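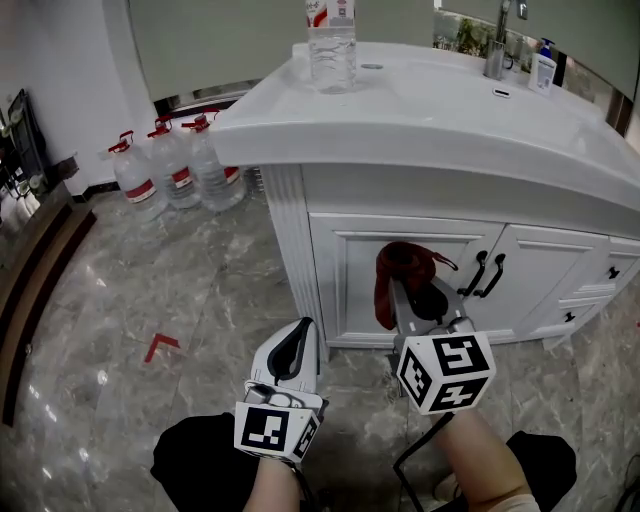 The water was fine at night and bad in the morning, one householder in Kirkwood told us, and anyone asking about taste ought to ask what time the glass was filled. We hadn't. The first version of the survey had one line for taste and no line for time of day, and after that remark we rewrote it. What follows is mostly from the second version.

Figure 1. Bathroom basin with pump soap and a plastic water bottle on the counter.

4. Taste, trust and the second tap

4.1 Where people drink

Most work on household tap water asks about the kitchen. Fair enough, that is where the samples get pulled. But a good share of the water people drink at home comes from the bathroom: the glass by the bed, the mouthful with a pill, the rinse after brushing. Small amounts, often the first draw of the day, often from the far end of the pipe run. Bathroom basins (Figure 1) hardly show up in the utility forms at all. Of the 400 households that sent back the second form, a clear majority said they drink from the bathroom tap at least some days. Many of the same people said elsewhere on the form that they "don't drink the tap water." We take this as a wording problem more than a truth problem. Swallowing a pill doesn't count as drinking, in the ordinary sense of the word. Any form that wants to get at real intake has to name the occasions one by one.

4.2 Old mains, new mains

Tutcombe got its first piped supply in 1876 and parts of that layout are still in use, though the pipe itself has been relined or swapped out on most streets. Kirkwood sits at the end of the longest branch. Complaints there run higher than in the rest of the town and have for as long as the utility's log goes back. The log is patchy. Entries before the changeover to the new system are short and the reason codes don't match up with the later ones, so we use it for rank order only, no rates.

Taste complaints fell into a few loose groups: metal, chlorine, "flat," and a mixed bag we coded as musty. Metal was a morning complaint almost everywhere. Chlorine was not tied to any hour but was tied to distance from the works, stronger close in, as you would expect. Musty we can't explain well. It bunched in homes with a storage tank in the attic but also turned up in homes without one, and the numbers are to small to pull apart.

4.3 Running the tap

The standard advice in town is to run the cold tap for 30 seconds before the first drink. It's printed on the back of the bill. Few people had read it there. More had it from a parent or a landlord, and the time had drifted a good deal in the telling, from a quick splash to "until it goes properly cold." Households on a meter reported running it for less time than households on a flat charge. Not a surprise. But the gap held up for the bathroom tap only. In the kitchen both groups ran the water for much the same time, maybe because the kettle or the washing up takes the first draw anyway.

We also asked about filters. The Dretex jug was the one most often named, and it lives in the kitchen, in the fridge door if it fits. No one reported carrying filtered water upstairs as a regular thing. Bottled water did travel upstairs, mostly for the night. So the two fixes end up in different rooms, and a form that asks about "filter or bottle" as one item will blur them. Ours did, in version one. See the note on recoding in the appendix.

4.4 Trust scores

Trust was scored on the Seok scale, 6 items, with no changes except that we dropped "municipal" from the wording as people found it stiff. Scores in Kirkwood were lower than in the other districts. However once time of day was put in the model most of that gap went away, and what was left sits inside the error. Put plainly, people at the end of the line don't seem to distrust the water as such. They have had more bad first glasses.

One caution. The second form went out in February, in a cold spell, and cold water hides taste. A summer round might push the metal and musty groups up and would likely push the chlorine group up more. We had hoped to have that round in before submission. We did not. The the form and coding sheet as they stood in March 2023 are in the supplement, and the changes between versions are marked there line by line.

4.5 Missing answers

Item nonresponse was low apart from the question on pipe material, left blank on a large part of the forms. Renters skipped it more than owners. Those forms were kept in for everything above and dropped only for the pipe comparison in section 5.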